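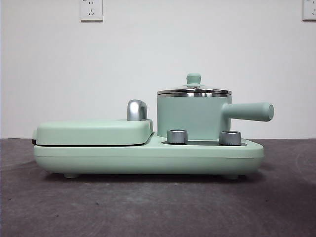 **Doststead Meditation Circle, planning meeting, May**

Opened at 7:10 p.m. with ten minutes of silent sitting (lovely and still, even with the windows open!). Notes from last time approved with one fix: the reading group is working from the Barasa translation, and the notes had the wrong one.

**1. Morning sits**

These are going so well. We logged 1,130 hours of sitting as a group since the winter retreat, and several people said the early slot has changed how the whole day feels. Two newer members find the full 45 minutes hard on the knees. Agreed to ring a soft bell halfway through, so anyone who wants to can stand or switch to walking practice. Try it for a month and talk again.

**2. Giltier retreat**

The house at Giltier is ours for the long weekend, and everyone is thrilled! Cost is $2,894 for the whole place, meals included. We have about $2,000 in the retreat fund already, and the rest will come from what people pay to attend. Anyone who can't pay should still come; just mention it to whoever is on the welcome table.

Long, good talk on how much silence to keep. Some wanted it from the first evening straight through, others felt that first-timers need a chance to ask questions. Settled on silence from the first night until lunch on the last day, with an open question hour each afternoon (optional, in the sunroom).

**3. Reading group**

Finished the chapters on attention and starting the ones on letting go. The question that kept coming back was whether effort gets in the way of awareness or opens the door to it. No agreement, and a wonderful evening anyway. Next up is the short Cluvari dialogues, one per session, read out loud.

**4. Cushions**

Six need new covers. Motion to buy plain cotton ones passed with no objections.

**To do before next meeting**

- Confirm arrival time with Giltier
- Print sign-up sheets, with a line for food needs
- Test the halfway bell
- Order cushion covers

Closed at 8:40 p.m. with a short chant.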